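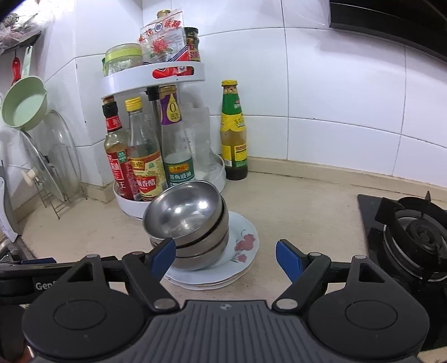
Hi all, finally writing up the relabeling test I promised back in January (sorry, life!). We had 417 hand-held gripper demos from kitchens, and I wanted to know if marking the moment of first touch by hand would beat just using the finger width. So I trained the same policy twice on the Osness split. With nested bowls like these three, one blue pad is already on the stack while the other is still held open, and the width signal has no idea that anything has been touched. Hand labels got 117 clean grasps on the test set, width labels got 26.

vukari_fan
Lovely work, but I don't buy the gap. Did both runs see the same number of frames?

Sewwandi Gamage
Same frames, same seed, I promise! I'll post the configs tonight.

cistolik
One seed, though. I tried something close to this with plain cups and got next to nothing out of it, so I'd blame the tilted shiny steel before I'd credit the labels.

Sewwandi Gamage
Fair, and I did wonder about that. A second seed gave 116 for hand labels, but I haven't rerun the width side yet, so hold me to it.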